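Teleoperation operators, desktop PC disassembly (part-time)

Kernora is recruiting operators for its Pallbridge site. Operators guide a two-arm cell by remote control through the servicing of desktop computers: hard drives, caddies, memory modules. Each run is recorded and used to train the control policy.

Shifts are four hours, starting at 8.30 or 13.00. The contract covers 24 weeks from April, with a target of 200 accepted runs per operator.

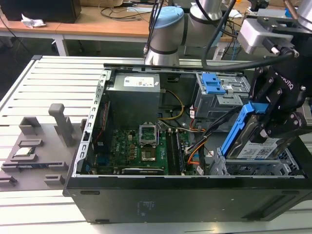 Applicants should have steady hands, normal or corrected eyesight and basic knowledge of PC hardware. Experience with robots is not required. Training takes 40 hours, paid at the full rate, and is led by Samer Harb. Operators also label their own failed runs – a dropped part counts as a failure, a slow run does not.

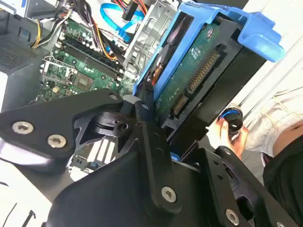
Do I need to be able to program?
The controls are worked by hand, and all software is set up by the engineering team before the shift.

Send a CV and a short covering note to Rianne Vanhove, Kernora, quoting reference 2839. State which shift you prefer. Interviews include a 20-minute trial at the controls.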